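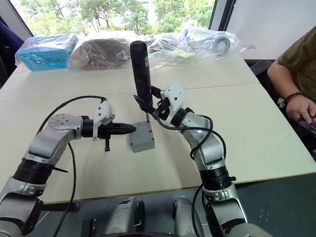 Zwei Arme seien schon einer zu viel, meinte Didenko, und wer das bezahlen solle, stehe auch nirgends. Sie sagte es ins Telefon, nicht zu mir, aber laut genug.

Ich schrieb mit. Ich schreibe immer mit. Posten eins, Drivico, zwei Arme, Greifer, Steuerung. Posten zwei, Schraubwerkzeug. Posten drei leer.

Abgabe um sechs. Es war zwanzig nach vier.

»Was kostet der zweite Arm, wenn man ihn weglässt?«, fragte sie, als sie aufgelegt hatte.

»Nichts.«

»Tymofii. Was spart man.«

Ich wusste es nicht. Das Angebot von Drivico war ein Paket, eine Summe unten, kein Einzelpreis. Cordier dagegen, elf Seiten, jede Unterlegscheibe. Cordier wollte für ein Kabel 131 Euro. Ein Kabel. Man braucht zwei.

»Ruf an«, sagte sie.

Ich rief an. Warteschleife, Klavier. Unten im Versuchsraum lief es ja, das war das Dumme. Man konnte hingehen und zusehen, ein Gehäuse, klein, grau, der Schrauber senkrecht drauf, der andere Greifer daneben, Spitze knapp vor der Wand. Wer einmal davorstand, wollte beide Arme. Didenko ging deshalb nicht hinunter. Sie ging nie hinunter, bevor sie unterschrieben hatte. Das sei wie mit Hunden im Tierheim, hatte sie mal gesagt.

Klavier. Dann eine Stimme, dann wieder Klavier.

»Und Turnum?«, rief sie von nebenan.

Turnum war unser eigenes Ding. Die alte Vorrichtung, Spannhebel, Anschlag, ein Mensch davor. Achtzehn Jahre. Der Name stand noch in jeder Inventarliste, obwohl keiner mehr wusste, wer ihn sich ausgedacht hatte. Im Werk Imcombe liefen noch zwei davon. Ersatzteile gab es keine, die drehte man dort selbst, nach Feierabend, angeblich.

»Turnum hält noch bis Oktober«, rief ich zurück.

»Wer sagt das?«

»Imcombe.«

»Imcombe sagt immer Oktober.«

Stimmt. Letztes Jahr auch schon.

Zehn vor fünf. Ich hatte jemanden dran, endlich, eine Frau mit Schnupfen. Einzelpreise könne sie nicht nennen, nur den Nachlass. Wie viel? 15 Prozent, wenn die Bestellung bis zum 31. Juli 2026 da sei. Das ist heute, sagte ich. Ja, sagte sie. Schneuzte sich. Ob sie mir das schriftlich — sie könne es versuchen.

Ich schrieb die Zahl auf die Hand, weil der Block drüben lag. Dann doch auf den Block. Didenko las über meine Schulter mit, sie roch nach Pfefferminz und Druckerstaub.

»Ohne Wartung?«

»Ohne Wartung.«

»Schulung?«

»Extra. 2.897 Euro pauschal.«

»Für wie viele Leute?«

Hatte ich nicht gefragt. Natürlich nicht. Sie sagte nichts, nahm den Stift und schrieb die 2.897 unter Posten drei, schräg, durch zwei Kästchen durch. Daneben ein Fragezeichen. Im Formular darf man keine Fragezeichen machen, das Formular kommt sonst zurück, im Frühjahr ist es wegen einem Komma zurückgekommen.

»Ich mach das neu«, sagte ich.

»Lass. Tipp es gleich rein.«

Ich tippte. Das Feld nahm nur 80 Zeichen. Begründung der Beschaffung, achtzig Zeichen, mit Leerzeichen. »Ein Arm hält, einer schraubt.« Passte. Klang wie ein Kinderbuch. Ich löschte es, schrieb »Beidarmige Montagezelle zum Ersatz der Vorrichtung Turnum«, löschte das auch, der Cursor blinkte, fünf Uhr achtundzwanzig.

Didenko stand am Fenster. Drehte den Ring.

»Wenn der zweite nur festhält«, sagte sie, »könnte man auch einen Schraubstock nehmen.«

»Könnte man.«

»Was kostet ein Schraubstock?«

Ich suchte schon. Drei Angebote, eins davon gebraucht, Selbstabholung. Ich druckte alle aus, der Drucker zog schief ein, Papier raus, Klappe zu, nochmal. Als ich mich umdrehte war sie weg. Jacke noch da, Tasche auch. Auf dem Gang die Tür zum Treppenhaus, die langsame, die mit dem Arm oben, fiel gerade erst zu.

Sie war nach unten gegangen.

Ich legte die Schraubstöcke auf ihren Stuhl. Dann nahm ich sie wieder runter und schrieb ins Feld: Ein Arm hält, einer schraubt. Und wartete auf ihre Schrite.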